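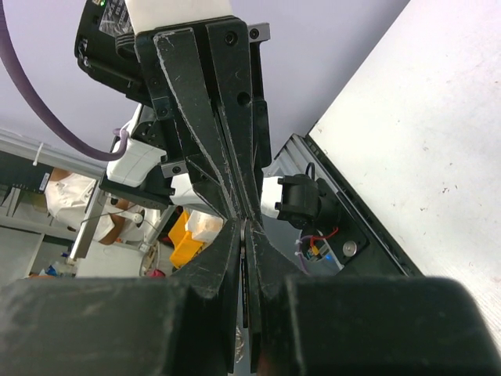

About Pomach

Pomach sorts, counts and packs small flat parts and hardware for manufacturers and repair shops. The company operates from a single site in Traltville with 2,120 square feet of floor space, divided into receiving, sorting, packing and outbound storage.

What we handle

The catalog currently lists 962 active part numbers. Most fall into two groups. The first is flat stock: cover plates, spacers, blanking cards, shims and backing pieces up to 382 mm on the long side. The second is loose metal hardware: clips, pins, small brackets, screws and washers. A typical order combines the two, for example one cover plate with its fasteners in the same bag.

We do not handle liquids, powders, batteries or anything that needs refrigeration. Glass is accepted only if the customer supplies it already sleeved.

How parts are processed

Incoming cartons are weighed, opened and checked against the packing slip. Parts are moved to gray bins with the part number on the short side of the bin. Cartons with a mismatch go to a separate shelf and stay there until the customer replies.

Flat parts are handled by the edges and stored upright in slotted racks. Stacking flat leaves rub marks on painted and anodized faces, and thin pieces tend to stick together in a stack and get counted as one. Slot width is set by part thickness, with a felt strip at the base for polished finishes.

Loose hardware is counted by weight, then a sample from each batch is counted by hand. If the two counts differ, the whole batch is recounted. Magnetic trays are used for steel pins only - brass and aluminum parts stay in lidded cups.

Kits are packed in a fixed order: flat part first, divider second, hardware last. The divider keeps screw heads off the finished face. Bags are heat sealed and labeled with the kit number, the packing month and the bench number.

Background

Pomach began as the packing department of Ponard, a Traltville maker of wall plates and switch covers. When Ponard closed its own warehouse, the department was set up as a separate company and kept the racks, the scales and the part numbering. Numbers beginning with P-0 date from that period and still refer to Ponard drawings.

The second group of benches was added after we took over kit packing for Pritchard, whose door hardware sets remain the largest line in the building by volume. Pritchard kits use a longer bag and a cardboard insert - please do not substitute the standard divider when sending your own materials for these sets.

Orders and returns

The minimum order for a new kit is 169 units. Repeat orders have no minimum. New customers should send one complete sample set, a parts list and a drawing of any flat part with a visible finish, with the finished face marked.

Returned kits are opened at the inspection bench and logged by bench number. Short counts are made good from stock where we hold it.

Receiving is open from 7:30 a.m. to 3 p.m. The dock is on the north side of the building. The site is closed for stock count during the first week of July.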